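How to Remove Dye Transfer from Washed Cotton

Posted 2024-07-09 by Adhiambo Lema
Filed under: Fabric care, Stain removal

Dye transfer occurs when loose dye leaves one garment in the wash and settles on another. Typical results are an even pink or gray cast, a patch with a hard edge, or streaks along a seam. The treatment depends on the fiber, on the base color of the affected garment, and on whether the load has been through a dryer.

The procedure below covers white and colorfast cotton and cotton-polyester blends. Wool, silk, leather trim, and anything labeled dry clean only are outside its scope.

What you need

A plastic tub or a deep sink with a plug
Powdered oxygen bleach (sodium percarbonate)
Liquid detergent without fabric softener
Rubber gloves
A white cotton cloth for testing
A large spoon or whisk
A kitchen thermometer, if your tap water temperature varies

Do not use chlorine bleach as a first treatment. It can yellow polyester blends and weaken elastic, and it will strip the original color from most dyed garments. Never mix it with vinegar, ammonia, or any other cleaner.

Before you start

Keep the affected items out of the dryer. Heat makes transferred dye harder to lift. If the items are still damp, leave them damp. A garment that has dried on the line can still be treated, but allow a longer soak.

Identify the source. It is usually a red, navy, or black item that is fairly new or has been washed warmer than its label allows. Remove it from the load and wash it alone until it passes the test in the next section.

Testing the source garment

Wet a hidden area of the garment, such as the inside of the hem, with warm water and a drop of detergent. Press the white cloth against it for a minute, then let the cloth dry and inspect it in daylight. Any color on the cloth means the dye is still loose. Repeat the test on a seam allowance, where thread and binding may be dyed separately from the main fabric.

Cotton in deep red often needs several separate washes before the cloth stays clean. Store such items folded and fully dry. A damp red item left on top of a pale one can mark it without any washing at all.
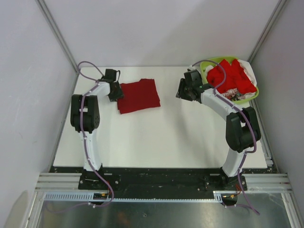
Red cloth, folded flat on a white surface.

Testing the stained garment

Colored and printed garments need their own test before they go into oxygen bleach. Dissolve a teaspoon of the powder in a cup of warm water, put a drop on an inside seam, wait ten minutes, and blot. If the color changes or comes off on the cloth, use the detergent-only method near the end of this page.

Check the trim as well. Metal snaps and zippers can discolor in oxygen bleach.

Procedure

Step 1. Rinse. Run cold water through each affected item until it comes out clear. Squeeze the fabric gently. Wringing can crease the fibers and leave lines that take up the solution unevenly.

Step 2. Mix the solution. Fill the tub with enough warm water to cover the load. Add oxygen bleach at the rate printed on the package and stir until no grains are visible. Undissolved powder resting on fabric can leave pale spots. Wear gloves from this point on.

Step 3. Soak. Submerge the items completely and push out trapped air. Fabric that floats above the surface will treat unevenly. Weigh it down with a white plate if necessary. Soak for 8 hours or overnight, within any limit given on the product label. Turn the items once or twice during the first hour.

Step 4. Inspect. Lift one item and hold it up to a window. If the cast is lighter but still visible, drain the tub and repeat with a fresh solution. Oxygen bleach loses its strength as it sits, so topping up the old bath has little effect. Stop after three soaks. Dye that has not moved by then is unlikely to.

Step 5. Wash. Wash the treated items without any others, using the normal amount of detergent and the warmest setting the care label permits. Add an extra rinse if the machine has one.

Step 6. Dry in air. Lay knits flat and hang woven items. Judge the result only when the fabric is completely dry, as wet cotton looks darker than dry cotton and can hide a faint cast. Spread each garment out fully, smooth the sleeves away from the body, and check the underarms and hem, where residue collects.
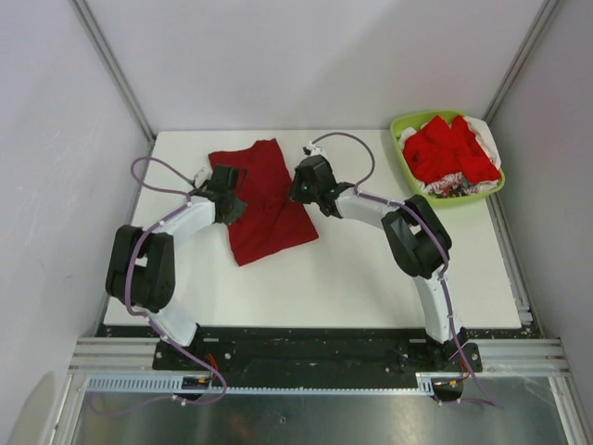 Detergent-only method

Use this method for colored items that failed the test. Fill the tub with cool water, add two tablespoons of liquid detergent, and soak for 2 hours. Rinse and inspect. The method is slower and works mainly on fresh transfer. A color catcher sheet in the following wash will pick up some of the dye that has come loose.

Results on a mixed load

Brian Mfaume and I used the full procedure on a load of white cotton dish towels and pillowcases from his guesthouse in Curnville, all turned pink by a new bath mat. The towels came back white after a single soak. The pillowcases, a cotton-polyester blend, needed a second. One pillowcase had been tumble dried before anyone noticed and kept a faint pink band along the stitched edge. The total soaking time was about 16 hours.

Prevention

Sort by depth of color as well as by hue. A pale red and a deep red should not share their first washes.

Wash new dark items alone, inside out, in cold water.

Empty the machine as soon as the cycle ends. Much transfer happens in the wet pile afterward, where fabrics are pressed together.

Do not overload the drum. Loose dye needs enough water to be carried away.

Wipe the door gasket after washing anything that bleeds. Colored water held in the fold can mark the next load.

Related pages: Removing yellowing from collars; Reading care label symbols; Washing new denim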